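Miva shared kitchen, pantry and prep area check
26/08/2025
Checked by Ashwin Raju, comments mine

1. Dry shelves, fixed and level
Pass. I leaned on all of them pretty hard and nothing moved. The top one by the door still has the old bracket from April, and I'd like Sivaprasad Gounder to swap it before we load any more flour up there.

2. Heavy stuff stored low
Partial. The rice sacks are down where they belong (thank you!) but somebody put the big oil cans back at head height. I moved them. Please leave them moved.

3. Fridge log filled in
Pass, with 12 entries and only one I couldn't read.

4. Extinguisher in date, path clear
Pass. Tag number 204 matches the list. A mop bucket was parked right in front of it, so I gave that a new home by the sink.

5. Glass jars, no chips or cracks, contents labeled
Needs work on the labels. I went over rims and bases with a fingertip and found one chipped lid, now in the trash. My bigger gripe is white stuff in clear glass – salt and sugar look way too much alike, and I've ruined a batch of lemon bars that way. Name on the side of the jar, please, big letters. The one on the wooden table could be either as far as your eyes can tell.
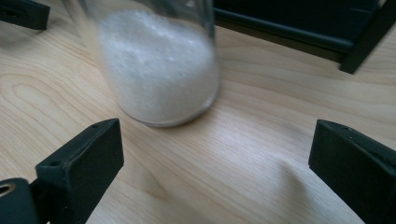

6. Table and counter tops, clean and free of splinters
Pass. I ran a dry cloth over the lot and it didn't snag once. Next oiling is down to the Kurian crew, and they've got the key.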